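Confesso que cheguei à conversa com a Keerthana Ramasamy sem saber grande coisa de pontes. Ela estuda há anos a passagem pedonal de Stosumside, aquela de ferro que liga o cais velho ao bairro de Gitley, e fala dela como quem fala de uma tia teimosa. 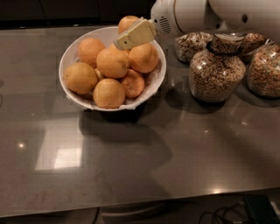

Património e Viagens

"As peças vieram de barco, numeradas, e montaram-na como um brinquedo", contou-me ela, já a rir. Foram 2924 rebites, todos registados num caderno que ainda existe (eu pedi logo para ver, claro!). O vão mede 97 metros e assenta em seis pilares, dois deles dentro do rio Yan. 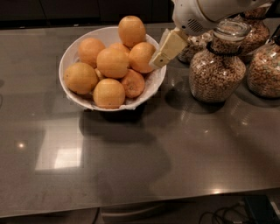 Taça de laranjas e frascos de cereais na bancada.

Perguntei-lhe se a fundição Neklow trabalhou mesmo de graça, como se ouve por lá. "Que disparate! Cobraram tudo, e cobraram tarde — tenho as cartas." A colega dela, Rajeshwari Poduval, anda a transcrever essa correspondência e já vai em mais de duas mil páginas, coitada.

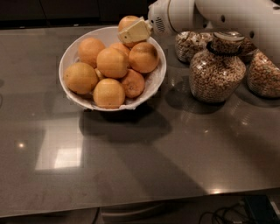
O que mais me prendeu foi a história da pintura. A ponte já foi verde, depois cinzenta, e em dezembro começam a raspar as camadas do lado de Gitley para saber qual era a cor original. A Keerthana aposta num vermelho escuro. "A Rajeshwari diz que é castanho, e apostámos um jantar", disse-me. Fiquei de lá voltar para a raspagem, às oito da manhã, com o frio que deve fazer à beira do rio — e já me avisaram para levar luvas.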